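Notes from the snack shelf

Well, February's box swap is done and I have eaten far too much of it. If you're new to this newsletter, the idea is simple. We're each matched with someone in another town, we fill a bag with treats they can't easily get (or have forgotten they love), and off it goes. This time we had 31 of us taking part, which is our best turnout since we moved over from the old Vededstead mailing list.

My own match asked for "anything crunchy, nothing with coconut", so I had a lovely hour wandering up and down Leung, the little grocer by the bus station. I always go in for one thing and come out with a full basket. They've moved the rice crackers to the back wall, by the way, next to the tinned lychees, and the good sesame ones are on the bottom shelf where you have to crouch.

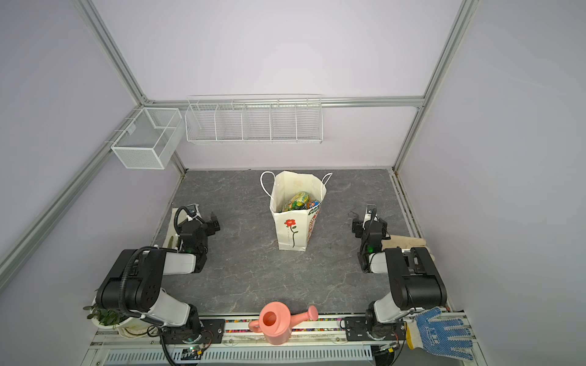
I try to keep to the spending limit, I really do. But then I saw they had the chilli peanuts back in, the ones in 225 gram packs, and two of those went in before I'd even thought about the sum. One was meant for my match. One was very much for me, and it lasted an evening.

What came to my door was a proper surprise. My sender had been to Barnetti and picked out a slab of nougat with whole almonds, plus some lemon biscuits that I'd call the best thing I've had with a cup of tea all winter. They're thin and a bit salty and they snap! I've already asked where the shop keeps them, and apparently they sell out by 11 in the morning, so set an alarm if you're passing.

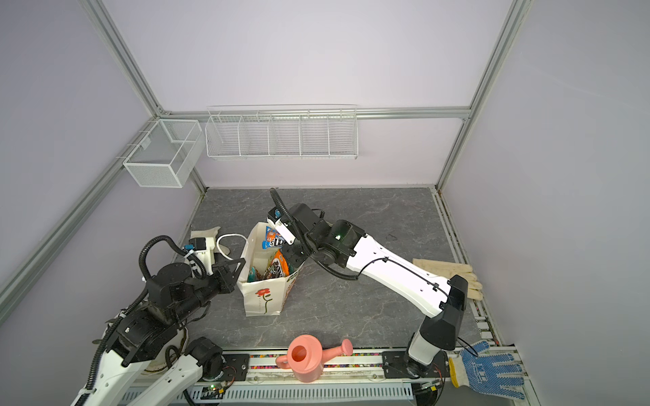

A few of you wrote in about chocolate going white in the post. It's only the cocoa butter coming to the surface and it's fine to eat, though it does look sad. I melt mine down and stir it into porridge. If you're sending anything filled, wrap it in a tea towel and put it in the middle, with the crisps round the outside. Crisps are good padding and they weigh next to nothing.

The other question was about labels. Please do write out the ingredients if you've decanted anything into a plain tub. We've got a couple of people with nut allergies and one who can't have sesame (so no crackers from me there). 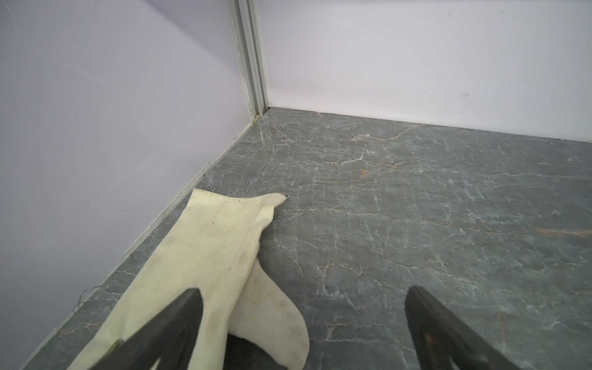

Next swap will be the savoury one, and I'm hoping to talk the bakery at Sudine into doing us a batch of their cheese straws at a group price. I've asked twice and had a "maybe" both times, so I'm taking that as good news. If you'd like to join in, reply to this email with your likes, your dislikes and whether you're happy to post abroad. Last time that bit caught a few people out, me included, and the stamps cost more than the biscuits.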